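From the playroom: rolling things down ramps

August is a quiet month for us, with half the families away, so Parvaneh Fallahi and I have been using the mornings to try out a few activities before the autumn term. The one that went best was ramps, and several parents have asked for the details.

You need one long cardboard tube per child. The inside of a wrapping paper roll is ideal, and carpet shops will often give you the larger sort if you ask before they go in the skip. Cut each tube lengthways so that you have two open channels. An adult should do the cutting. Tape over the edges afterwards, as the card can be sharp.

Prop one end of the channel on a chair or a low step and put a tray at the bottom to catch whatever comes down. Then give the children a box of things to try. Ours had wooden beads, corks, a cotton reel, a small tin, a toy car, a sponge and a few large buttons. Let them guess first which ones will roll and which will slide or stick. The three-year-olds mostly wanted to send everything down at once. The older ones soon worked out that raising the chair end made the car go further, and one girl spent most of the session getting a button to roll on its edge.

We had 8 children in the group, and two ramps were too few. Four would be better. Beads should be too large to swallow, and if there are younger brothers or sisters in the room, leave them out altogether and use balls of wool.

If it is dry, take it outside. Water poured down the channel is very popular, but the cardboard lasts only one session. A length of plastic guttering does the same job and can be washed.

Parvaneh has also tried it with paint. Line the channel with paper, dip a ball in a saucer of paint and let it run. The tracks make good wrapping paper once they are dry. Old shirts are essential.

We are collecting tubes for the autumn now. Please leave them in the crate by the side door, flattened if they are damaged and whole if they are not. The next ramp morning is for ages three to six, and there are 13 places. Put your child's name on the list in the hall or speak to either of us at pick-up.

Tiziana Ferri
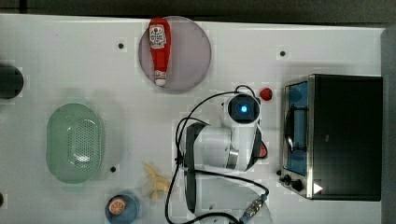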